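The tray that slipped: Faustine Vidal on a grip fault that passed every test

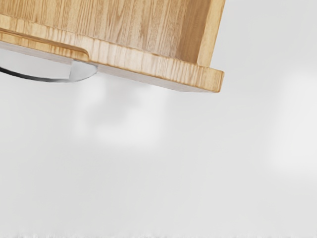 Faustine Vidal runs handling trials at Gultberg, a small company that programs robot arms for kitchens and hospital stores. Last winter her team spent most of a month on one job, picking up a shallow wooden tray by its edge and carrying it to a shelf. They had it working in simulation by early December. On the real arm it dropped the tray on the first morning.

"It didn't drop it right away," she says. "It lifted, it turned, it got over the walkway, and then one corner went down. The tray swung and came off. It was loaded with metal dishes, so everyone in the building heard it."

There was one person inside the marked area at the time, a technician who had stepped in to move a cable. The tray landed a short distance from his foot. He wasn't hurt. Vidal stopped the trial and wrote it up as a safety incident that afternoon.

The planning software, which the team calls Kesia, had run the same lift 2,666 times in simulation before anyone tried it on hardware. It had failed nine times. All nine were put down to bad starting positions, and a check was added to catch them.

"We were pleased with that number," Vidal says. "I was the one who signed it off, so I can't put it on anybody else. We looked at the nine, we saw the tray was a bit crooked in each of them, and we stopped looking."

What they had missed was how the simulated wood and the simulated metal behaved where they touched. The friction value had been copied over from an older project that used rubber-coated fingers. The fingers on the new gripper were bare polished steel. In the simulator they held the tray as if they were still wearing rubber.

I asked her how a mistake like that gets through. She said the value sat in a shared settings file that people on the team rarely opened.

"You bring in a new gripper model, it looks right, it's shiny, it has the right shape. The friction isn't in the shape. It's a line in a different file. If the picture on the screen looks right you tend to believe the rest of it."

The second problem was on the hardware side. The controller, supplied by a firm called Schnyder, had a slip alarm that was supposed to halt the arm if the load shifted in the fingers. It did go off. The log shows it going off 90 milliseconds after the tray began to move. But the alarm had been set to slow the arm to a stop gently, so as not to jerk the load, and the tray was already tipping.

"A gentle stop is good if you're holding a bowl of soup," Vidal says. "For us it meant the arm kept traveling with a tray hanging off one side."

She is careful to say that the controller did what it was told. The setting was chosen by her team, in a meeting she remembers as short.

The fix took around 10 working days. The friction value was measured again, using a sample of the wood and the fingers themselves, and the simulated lift was rerun. This time it failed often enough that the team gave up on pinching the edge and changed the approach so that more of the weight rests on the fingers from underneath. The arm now also does a small test lift and waits before it goes anywhere. If the load shifts during the wait, it sets the tray back down.

The route was changed as well. The arm no longer crosses the walkway with anything in its grip, and opening the gate to the marked area cuts the motion completely. Before the incident, opening the gate only lowered the speed.

"That one bothers me most," she says. "The friction number is an ordinary mistake. Letting a person stand in there at reduced speed, under a load, was a decision. We had got used to it."

The customer, a hospital supply store in Custgate, was told the same day. Vidal says they asked to see the log and the nine failed runs, and she sent both. Delivery moved back and the store kept the order.

I asked whether she still trusts the simulator. She said she uses it every day.

"I'd be lost without it. We couldn't drop a real tray that many times. But each new finger or new material gets measured now, and somebody has to write down who measured it and when. It's a dull form. I fill it in too."

The technician is still on the project. The dented dishes are in a box under his bench, and he uses them as dummy loads for the test lifts.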